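Uto hand-held gripper kit, thread. Version on test is the one Sollholm ships, firmware dated 2018-02-24. Bought at list price, no discount.

1/ Purpose: you hold the tool, do the task by hand, and it records finger position and video. The kit is two grippers, a charger and a case. No arm included.

2/ Finger pads are dark blue and replaceable. The joints run on metal pins. After 3,326 open-close cycles I measured no play on the left unit. The right had a little at the base pin, gone after retightening.

3/ Pad wear is the weak point. I am on my third set since June. Sollholm sells them in packs of 5 – fine, but shipping costs more than the pads.

4/ Fruit is a fair test of grip. Bare skin holds well at low force. Plastic wrapper is worse: it slides before the fruit does, and the width reading drifts as the film crumples. Log those runs separately.

5/ Compared with the Romside unit: Romside is lighter and closes faster. Uto has the better width signal and syncs 2 grippers without an extra box. Murthy's software reads both formats.

6/ Current setup is a plate of fruit on gray cloth, both grippers out.

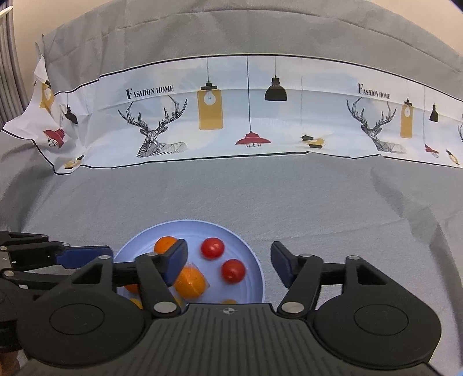

7/ Battery next. The spec sheet says 3 hours and I have yet to reach it with both units recording. Will post the discharge curve when the runs are finished.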